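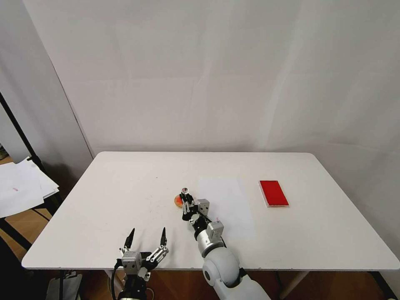
Fig. 1. White table with a translucent sheet near the center and a red block on the right.

## Unit 3: Wrapping a box with sheet material

Packing and Finishing, winter course. Handout by Heiðrún Holst, revised 5 January 2023.

Read this before the bench session. It replaces the pages given out in December, which had the wrong sheet size in the table.

### Setting out

Lay the sheet down first, flat, with one short edge parallel to the front of the table. The box goes to the right of it, or to the left if you are left-handed. Do not put the box on the sheet until you have measured both.

A translucent sheet is hard to see on a white table. Look along the surface from a low angle to find the edges, or run a fingertip over them. In Fig. 1 the outline of the sheet shows mainly as a small difference in brightness. The red block is easy to find from any seat, so we use strong colors for the first exercises and leave the pale boxes for Unit 4.

### Measuring

You need two numbers for the sheet.

- **Width:** once around the box, plus an overlap.
- **Length:** the long side of the box, plus one box height, plus a small allowance for the end folds.

Worked values for the practice box:

| Part | mm |
|---|---|
| Once around the box | 400 |
| Overlap | 42 |
| Sheet width | 442 |
| Long side of box | 227 |
| Height plus allowance | 80 |
| Sheet length | 307 |

Check that your own sheet matches before you fold anything. The Gindari sheets are cut to size. The Fakach roll is not, and has to be trimmed with the steel rule and knife.

### Folding

1. Place the box face down in the middle of the sheet, long side running with the length of the sheet.
2. Bring the left edge up and over. Hold it with one hand.
3. Fold the right edge under by half the overlap, pull it across and tape it in the center.
4. Push in the two sides at one end - firmly, or the corners will be round.
5. Fold the top flap down, then the bottom flap up. Tape.
6. Turn the box around and do the other end.

Translucent sheet keeps every crease. If a fold is in the wrong place, take a new sheet.

### For next time

Read the Dmytriv chapter on end folds, up to the part about ribbon. Bring one wrapped box with your name on a slip under the tape. Sitix tape or any other clear tape is fine.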